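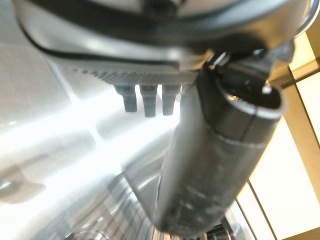

4. Setting the wrist camera exposure

I do this job before any teaching, and I do it again whenever the cell gets moved, even if it's only a metre along the bench. The wrist camera on the Fustolov arm is tiny and it's easily fooled by shiny things. Brushed stainless is the worst of the lot: with daylight coming in, the steel on the left has gone to white and pale grey in big patches, while the three pegs under the perforated plate are still dark enough to find. Those pegs and the big charcoal handle are what I set up on. The steel can wash out a bit and I don't lose any sleep over it.

Before you start: arm in slow mode, gripper empty, lens wiped with a dry cloth. Keep the e-stop in your other hand.

1. Jog the wrist in low, under the housing, with the camera looking up. Go gently here -- the handle sticks out further than you'd think, and I've clipped it with the gripper more than once.

2. Open the camera page on the pendant and switch auto exposure off. Leave it on and the picture will brighten and darken every time the wrist turns past the window.

3. Set exposure to 800 and gain to its lowest setting. That's only a starting point, so don't get attached to it.

4. Bring the exposure down a little at a time until you can see a clear edge all the way around the open end of the handle. You want to tell the lip from the dark inside.

5. Check the pegs next. They'll be a touch soft this close up, and that's fine. If they blend into each other, bring the exposure back up one notch.

6. Save it under the cell's own name. Ibsa saved his over the default once and we spent an afternoon chasing it.

Note: my saved value ended up at 37 on a bright morning. Yours will be different, so please don't just copy it across.

Caution: never reach in to wipe the lens with the arm powered. Park it first, then lock it out.

If the handle edge still comes and goes after all that, check the camera bracket screws before you touch the settings again. A loose bracket looks a lot like bad light. Beathag Lamont keeps the spare screws in the Fenau drawer.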